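Albridge Workshop > Notebooks > Packing and Takeout > January

Search this notebook Search Clear

Monday, morning session
Subject: Takeout packing, cups and carriers into paper bags

1. Purpose

The purpose of this session was to review the order in which drinks and their carriers are placed in a paper shopping bag, and to settle the wording of the packing sheet before it is sent to Drevora. The previous version of the sheet treated the cup and the carrier as a single item. Several readers of that version asked which goes in first, and the sheet did not say.

The session was limited to paper bags with an open top. Plastic bags and boxed orders are covered in the December pages and were not taken up again.

2. Materials

Paper shopping bags, tall pattern, from the Grornach carton. Stock on the shelf at the start of the session was 181. The carton is to be kept closed between sessions, as the bags at the top had begun to curl at the mouth.

Molded-pulp cup carriers, tan, from the same supplier. These are stored flat on the lower shelf.

Cups, from the washable set. No liquid was used. Where weight was required, dry rice was measured into the cup and the lid was taped.

The stock code for the bags is 1613. It was entered incorrectly on the last order form and the form has been amended. Colleagues placing orders should copy the code from this page and not from the form in the binder.

3. Procedure

The bag is opened fully and stood upright before anything is brought to it. The base is pressed out by hand from the inside until the corners are square. A bag that has only been shaken open tends to lean once the first cup is in it, and time is then lost in straightening it.

A single cup goes directly into the bag, upright, and is released only when it is resting on the base. The carrier remains outside the bag until the number of cups in the order is known.

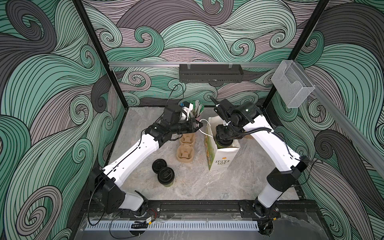 Notebook kept by: Senior Technician, Packing and Materials
Albridge Workshop

The cup is upright in the bag and the carrier is lying flat to the left of it, with the recesses in a row running front to back. This is the layout to be given in the packing sheet. With the carrier on the left, the mouth of the bag stays clear, and the carrier can be picked up without reaching across.

The white bag with the green and yellow panel and the words "LOVE LIFE" should be used as the reference bag when the sheet is revised. The lettering is near the bottom of the front, which makes it simple to state which way the bag faces. The sheet will read: "Front of bag toward the packer, lettering at the bottom." The earlier wording, "printed side out," was unclear for bags with printing on more than one face and is withdrawn.

4. Observations

4.1 Single cup. Each trial in this group was packed without difficulty once the base had been pressed out. The group consisted of five trials. In one of them the base had been left partly folded and the cup settled at a slant. The trial was kept in the record and marked accordingly.

4.2 Two cups, no carrier. The cups moved against each other when the bag was lifted by hand. This arrangement is not recommended and will be removed from the sheet. It had been included at the request of the Honda dealership lounge, where drinks are carried only a short distance, and a separate note can be written for that location if it is still wanted.

4.3 Cups in carrier. The carrier was loaded on the table and lowered into the bag with both hands. The fit across the width is close. If the carrier is lowered at an angle, one corner catches on the side fold and the paper may crease. A level approach avoided this in all later trials.

4.4 Carrier alone. An empty carrier placed in the bag on its end took up little room, and flat items could be slid in beside it. This may be useful when a customer asks for a spare. No entry in the sheet is proposed at present.

4.5 Surface. The marble-patterned surface is easy to wipe, but light grains of rice are hard to find on the gray. A tray should be set under the filling step next time. One bag was discarded after rice had worked into the bottom fold.

5. Changes to the packing sheet

The bag is to be opened and squared before the first item is picked up.
The position of the carrier is to be stated as left of the bag, flat.
The two-cup arrangement without a carrier is to be deleted.
The phrase "insert cup assembly" is to be replaced with "place the cup upright in the bag."
The line about napkins is unchanged. Napkins go in last.

6. Outstanding matters

The question of larger cups remains open. The supplier lists a carrier with deeper recesses, but samples have not been received. The request was repeated this morning by telephone and should be followed up before the next session if there is no reply.

Handles were not examined. Over 5 minutes of each trial in the December series went to handles alone, and the results were mixed. It is suggested that they be given a page of their own.

The revised sheet is to be printed in draft and left in the tray by the door for comment. Comments should be written on the draft itself. Remarks left on loose paper were mislaid last time and two of them could not be traced.

Bags used in the trials have been folded and placed in the bin marked for reuse. They are suitable for practice only and should not be returned to the carton.

Session closed 11:40.

This site uses cookies to remember your notebook settings. Accept Decline Cookie policy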